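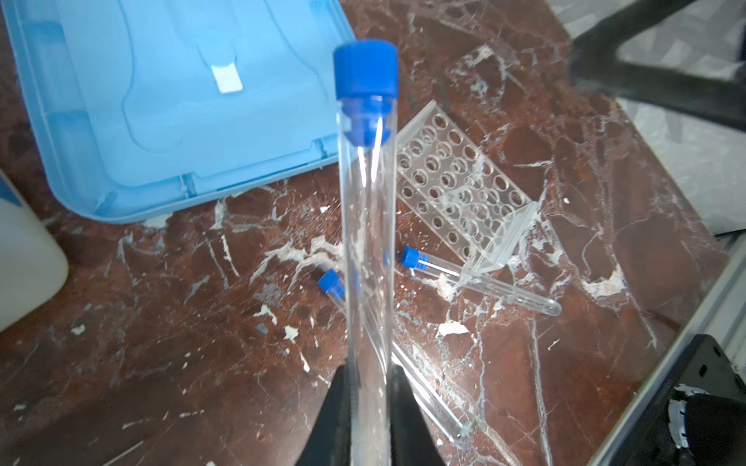
关于我们

Plultance 是一家儿童与青少年图书出版社，主要出版面向九至十五岁读者的小说，以惊险、悬疑和幻想题材为主，也出少量图画书和诗集。目前在售书目418种，其中一半以上是翻译作品，原文涉及西班牙语、越南语、英语和他加禄语。

出版社由 Walter Londoño 和 Hernán Castaño 创办。两人原先在同一家教材公司做编辑，第一本书是短篇集《Huanca 的渡船》，首印1067册，由两人自己送到各家书店。这本书现在仍在重印，封面换过一次，正文只改了几处译名。

编辑部

小说组由 Arnulfo Apaza 负责，翻译组由 Sơn Từ 负责。每部译稿由一名译者完成，再由另一名懂原文的编辑逐句核对。Princess Bautista 负责美术和装帧，封面插图大多约请自由插画师绘制，正文字号不小于五号。

丛书

“Dralville 侦探社”：长篇系列，讲四个中学生在海边小镇查案的故事，每年八月出新一册。各册情节独立，可以不按顺序读。

“Boratbridge 夜读”：中篇惊险小说，每册篇幅较短，适合刚开始自己读长故事的孩子。

“单行本”：不属于任何系列的小说，题材不限。

学校与图书馆

学校和公共图书馆一次订购满30册可享受团购价，同一书目或不同书目均可。部分图书附有阅读指导，内容包括章节提要、生词表和讨论题目，教师可来信索取。作者到校活动请至少提前2个月联系，路费由本社承担，学校需准备场地和投影设备。

投稿

我们接受未经代理的原创小说投稿。请寄故事梗概和前三章，注明全书字数和适合的年龄段，暂不需要寄全稿。图画书请附文字稿，插图可有可无。收到稿件后编辑部会回信确认，审读结果另行通知。纸质稿件不退，请自留底稿。诗集目前只接受约稿。

版权与转载

书中文字和插图的转载、改编、录音，须事先取得书面许可。课堂朗读不在此限。

本页更新于 05/05/2020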